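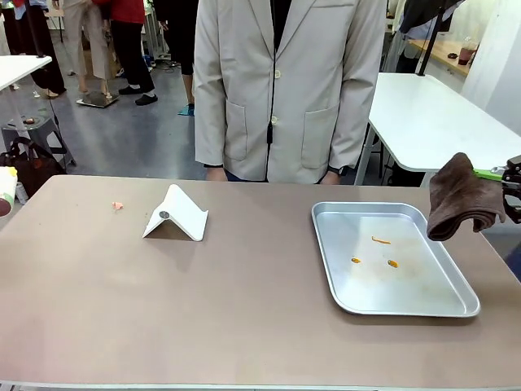

Brown towel in the gripper, over the tray.

January 3, 2022

I promised in November to write down how we changed the release logic in Satau, and then I did not do it. So now, with a quiet office and a fresh pot of coffee, I try.

Satau is the small planner I maintain together with Lovisa Lindqvist. It takes object poses from perception (we call that part Isodine) and gives back a list of motions with conditions between them. For rigid things it has worked well since the first version. For cloth it was quite bad, and the reason was mostly my own.

My first design treated a grasped towel as a box fixed to the gripper. The size of the box was measured once, at the moment of closing the fingers, and then it was never updated. A folded towel does not respect this. The soft edges hang lower than the box, so the collision check says "free" while the cloth is already touching the rim of a tray. In our logs from November we had 358 transfers with cloth, and in 60 of them the hanging part touched something the planner believed was far away.

Lovisa wanted to simulate the cloth properly. I was against it, because the planning cycle would be too slow for us, and we discussed this longer than I like to admit. What we have now is a compromise. Isodine looks at the held object again after the lift and gives only one number, the lowest visible point under the fingers. Satau stretches the box down to this point and adds a margin of 3 cm. It is a crude method, but it costs almost no time.

The second change is in the tray handling. Metal trays gave us holes in the depth image where the rim reflects the light, and small pieces inside were sometimes joined into one. Stavros Shehu wrote a filter which keeps a cell as "unknown" until it has been seen in 10 readings, and the planner may not go low over unknown cells. Before, we filled them with the table height. I still find this line in old branches and I am a little ashamed each time.

What is not solved: the margin is the same for a thin napkin and for a thick towel, and a cloth that swings after a fast move is measured too early. I put a fixed wait there. Stavros does not like it — me neither.

Next I will look at the release itself, how low we should go before opening.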